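Startseite Werkstatt Anleitungen Datensätze Über uns
Suche Suchbegriff eingeben
Kategorie: Lernen aus Demonstrationen / Praxis

Handgeführte Greifer im Gruppenbetrieb: So richten wir eine Aufnahmerunde ein

Wer schon einmal allein mit einem handgeführten Greifer durch die eigene Küche gelaufen ist und Tassen umgestellt hat, der weiß, wie schnell das geht und wie viel Freude das macht. Man schaltet ein, greift, stellt ab, schaltet aus, und schon liegt eine Demonstration auf der Karte. Sobald aber mehrere Leute gleichzeitig im selben Raum aufnehmen, kommt eine ganze Reihe von Kleinigkeiten dazu, die man vorher gern gewusst hätte. Diese Anleitung beschreibt, wie wir es im Projekt Jarnside inzwischen machen, von der Vorbereitung des Raums bis zur ersten Sichtung der Daten. Sie setzt voraus, dass ihr die Geräte schon zusammengebaut habt und dass die Kamera am Greifer fest sitzt. Falls nicht, lest bitte zuerst die Seite zum Zusammenbau, dann kommt wieder her, wir laufen nicht weg.

Worum es bei der Methode geht

Ganz knapp, damit wir dieselbe Sprache sprechen: Wir lernen eine Steuerung für einen Roboterarm aus Vorführungen, die Menschen mit einem Greifer in der Hand machen. Die Kamera am Greifer sieht dabei ungefähr das, was später die Kamera am Roboter sehen wird. Aus dem Video und den Daten des Beschleunigungssensors berechnen wir hinterher die Bahn des Greifers im Raum, dazu kommt die Öffnungsweite der Backen. Beides zusammen ergibt die Aktionen, das Bild ergibt die Beobachtung, und daraus wird trainiert.

Das Schöne daran ist, dass man für die Aufnahmen keinen Roboter braucht. Man kann also dorthin gehen, wo die Gegenstände sind, in Bäder, Werkstätten, Wohnzimmer, und die Vielfalt der Umgebungen tut der fertigen Steuerung sehr gut. Der Preis dafür ist, dass die Bahnberechnung gelingen muss, und die hängt stark davon ab, wie ihr den Raum vorbereitet und wie ihr euch darin bewegt.

Schritt 1: Den Raum aufteilen

Überlegt euch vor dem Auspacken, wo welche Aufgabe stattfindet. Wir ordnen jeder Person einen festen Arbeitsplatz zu, also zum Beispiel Waschbecken, Couchtisch, Schrank oder Badewanne, und schreiben das auf einen Zettel, der an der Tür hängt. Zwischen zwei Arbeitsplätzen sollten mindestens 2 Meter frei bleiben. Das klingt großzügig, und in kleinen Räumen ist es auch wirklich lästig, aber wer einmal mit dem Ellbogen gegen den Greifer der Nachbarin gestoßen ist und danach die ganze Sequenz verworfen hat, rückt den Tisch beim nächsten Mal freiwillig zur Seite.

Achtet auch auf das Licht. Deckenleuchten lassen wir durchgehend an, Rollos stellen wir einmal ein und fassen sie dann bis zum Ende der Runde nicht mehr an. Große Fenster sind kein Hindernis, allerdings regelt die Kamera die Helligkeit stark nach, sobald man vom Fenster weg in eine dunkle Ecke schwenkt. Wir sperren die Belichtung deshalb nicht ganz, begrenzen aber die längste Belichtungszeit auf 1/100 Sekunde, damit die Bilder bei schnellen Bewegungen scharf bleiben.

Schritt 2: Geräte beschriften und Uhren abgleichen

Jedes Gerät bekommt eine Kennung, und diese Kennung steht auf dem Gehäuse, auf der Speicherkarte und in der Liste. Ja, alle drei Stellen, auch wenn es nach Bürokratie riecht. Wir hatten im Februar eine Runde bei Nuveck, in der die Karten am Abend lose in einer Schachtel lagen, und das Zuordnen hat länger gedauert als die Aufnahmen selbst.

Für den Zeitabgleich lassen wir alle Kameras nacheinander denselben laufenden Zeitcode abfilmen. Haltet den Greifer dabei ruhig und wartet, bis die Ziffern gut lesbar im Bild stehen. Wer mit Stirnkamera arbeitet, filmt den Zeitcode damit ebenfalls ab, sonst fehlt euch später der Bezug zwischen Kopf und Hand.

Schritt 3: Die Umgebung kartieren

Bevor die Vorführungen beginnen, geht eine Person langsam durch den Raum und nimmt eine Kartierungssequenz auf. Dabei lohnt es sich sehr, sich Zeit zu lassen. Führt den Greifer in weiten Schleifen, mal hoch, mal tief, und kehrt immer wieder an Stellen zurück, die ihr schon gesehen habt. Weiße Wände und glatte Keramik geben der Bahnberechnung wenig Halt, strukturierte Dinge wie gemusterte Kissen, Kartons, Balken oder Fensterrahmen dagegen viel. Ist ein Arbeitsplatz sehr kahl, dann stellt etwas Buntes in die Nähe und lasst es auch während der Vorführungen stehen.

Während der Kartierung sollte sich möglichst wenig bewegen. Wir bitten die anderen, für diese kurze Zeit an ihren Plätzen zu bleiben oder draußen einen Kaffee zu trinken - das Letztere wird erfahrungsgemäß sehr gern angenommen.

Schritt 4: Aufnehmen

Nun geht es los, und zwar gern ohne Hast. Jede Vorführung beginnt mit einem kurzen Moment Ruhe, in dem der Greifer still gehalten wird. Dann folgt die Aufgabe in einem Zug, dann wieder ein ruhiger Moment. Sprecht die Aufgabe nicht mit, jedenfalls nicht laut, denn bei mehreren Personen versteht man hinterher ohnehin kein Wort.

Haltet die Backen so, dass der Gegenstand beim Zugreifen im Blick der Kamera bleibt. Der Kontakt zwischen Backe und Gegenstand ist für das Training der wertvollste Teil des Bildes. Wenn etwas herunterfällt, brecht bitte nicht gleich ab: Hebt es auf, macht weiter und notiert euch die Sequenz als Korrektur. Solche Stellen haben unserer Steuerung sehr geholfen, sich aus misslichen Lagen zu befreien.

Beim Weg von einem Arbeitsplatz zum nächsten wird der Greifer nach unten gehalten und die Aufnahme beendet. Kabel am Boden kleben wir ab, soweit es geht, und auf die übrigen weisen wir vor dem Start hin.
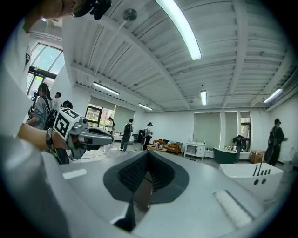

Stört es die Bahnberechnung, wenn andere Menschen durch das Kamerabild laufen?

In Maßen nicht. Die Berechnung stützt sich auf viele Merkmale zugleich und verwirft diejenigen, deren Bewegung nicht zum Rest passt. Kritisch wird es erst, wenn eine Person sehr nah vor der Kamera steht und den größten Teil der festen Umgebung verdeckt. Dann hilft es, kurz zu warten und die Vorführung neu zu beginnen.

Schritt 5: Marker richtig einsetzen

Markerwürfel auf den Greifern verwenden wir, um die Lage der Geräte zueinander zu bestimmen. Das ist vor allem bei Aufgaben mit beiden Händen nützlich, etwa wenn eine Hand eine Flasche hält und die andere den Deckel dreht. Der Würfel muss fest sitzen, und seine Flächen müssen sauber und matt sein. Glänzende Folie spiegelt die Deckenleuchten, und dann findet die Erkennung das Muster gerade in den Momenten nicht, in denen man es bräuchte.

Vergebt jede Markernummer im Raum nur einmal. Wir haben das anfangs übersehen und an zwei Arbeitsplätzen dieselben Nummern benutzt. Die Auswertung ließ den linken Greifer daraufhin munter quer durch das Zimmer springen, was zwar hübsch anzusehen, für das Training aber völlig unbrauchbar war. Seither druckt das Programm Stöcker, mit dem wir die Markerbögen erzeugen, die Gerätekennung gleich mit auf den Rand.

Schritt 6: Am selben Abend sichten

Bitte schiebt die Sichtung nicht auf. Solange alle noch wissen, was sie gemacht haben, lassen sich Unklarheiten mit einem Satz beheben. Wir spielen die Karten auf den Rechner, lassen die Bahnberechnung anlaufen und schauen in der Zwischenzeit stichprobenartig in die Videos hinein.

Aussortiert wird eine Vorführung, wenn die Bahn abreißt, wenn die Öffnungsweite der Backen fehlt oder wenn der Gegenstand beim Greifen gar nicht zu sehen ist. Eine etwas zittrige Hand ist dagegen kein Grund zum Aussortieren, und auch ein umständlicher Weg zum Ziel darf bleiben. Menschen greifen eben verschieden, und davon lebt die Methode.

Was bei uns herauskam

Für den Jarnside-Datensatz haben wir auf diese Weise fast 1000 brauchbare Vorführungen zusammengetragen, verteilt auf Aufgaben im Bad und am Couchtisch. Die daraus gelernte Steuerung haben wir anschließend auf dem Arm in Pescombe ausprobiert, in einem Raum, der in den Daten nicht vorkam. Das Abstellen von Flaschen und das Aufräumen kleiner Gegenstände klappten dort erfreulich gut. Mit Schubladen tat sich der Arm schwerer, er zog oft schräg und verkantete dann. Wir vermuten, dass unsere Griffhöhen zu einheitlich waren, und lassen die Leute deshalb inzwischen bewusst auch einmal in der Hocke oder auf einem Hocker sitzend aufnehmen.

Verglichen haben wir außerdem Aufnahmen aus der Gruppe mit solchen, bei denen nur eine einzige Person im Raum war. Bei gleicher Anzahl von Vorführungen schnitt die Steuerung aus den Gruppendaten in Pescombe etwas besser ab, besonders dann, wenn beim Testen jemand im Hintergrund vorbeiging. Für eine feste Aussage ist der Vergleich noch zu klein, und wir würden uns sehr freuen, wenn ihr ihn mit euren eigenen Daten wiederholt.

Die Vorlage für die Geräteliste und den Türzettel findet ihr im Ordner zur Anleitung. Wenn ihr sie anpasst, lasst bitte die Spalte für die Kartennummer stehen, das Einleseskript sucht danach.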